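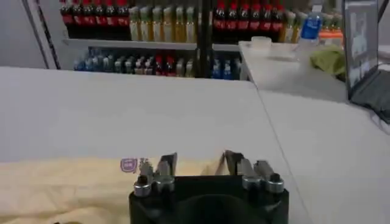 Section 4: Setting up your folding table

Read this section through once before you open the hardware bag. The Whitlock folding table ships with the top and leg frames in one carton and the hardware in a sealed bag taped to the inside of the lid. Set-up needs a Phillips screwdriver and a clear floor a little larger than the table top. The 11 mm wrench is supplied.

Caution: The top is heavy. Two people are needed for steps 6 and 7.

4.1 Attaching the leg frames

1. Lay the flattened carton on the floor and place the top on it, face down. Leave the protective film on the face for now.

2. Find the two leg frames. The frame marked A has the locking bar already fitted. It goes at the end with the serial number label.

3. Set frame A over the threaded inserts. The bar should face the middle of the table.

4. Start all the bolts by hand before tightening any of them. If a bolt will not go in by hand, back it out and try again. Do not force it with the wrench.

5. Tighten the bolts in a cross pattern, then repeat steps 3 and 4 with frame B.

Note: Tables sold under the older Gredance name use a longer bolt on frame B. Do not mix bolts between the two models. A long bolt will come through the top and mark the surface, and this is not covered by the warranty.

6. Fold both frames out until the braces click. Pull on each leg to check that the brace is locked.

7. With one person at each end, turn the table onto its long edge and then onto its feet. Lift it – do not roll it over on the legs.

Caution: Keep fingers away from the brace hinges while the frames are moving. Keep children out of the room until the table is standing.

4.2 Leveling

1. Move the table to where it will be used. Floors vary, so leveling done in one room will not carry over to the next.

2. Put a spirit level across the width of the top, near one end.

3. Turn the foot on the low side counterclockwise to raise it. Make small turns and check again after each one.

4. Do the same at the other end, then check along the length.

5. Press down on each corner in turn. If the table rocks, one foot is not carrying weight. Lower that foot until it just touches the floor.

6. Tighten the lock nut on every foot.

Note: On carpet, leave the table overnight and level it again in the morning. The feet will settle.

4.3 First cleaning

Peel off the protective film slowly, starting at a corner. Wipe the top with a soft cloth and warm water with a drop of dish soap, then dry it. Any glue left by the film comes off with rubbing alcohol. Do not use scouring powder, steel wool or bleach.

Coasters and mats are recommended under hot dishes. The top will stand up to a warm plate but not to a pan straight from the stove.

4.4 Folding for storage

1. Clear the top and turn the table onto its long edge, with two people.

2. Press the red release on each brace and fold frame B first, then frame A.

3. Fasten the strap around both frames.

Store the table upright in a dry place. If it has been kept in an unheated garage, bring it indoors a few hours before use and check the bolts again before loading it.

Spare parts: Order the foot and lock nut set as part 3276 and the brace release as part 252. Have the serial number ready when you order.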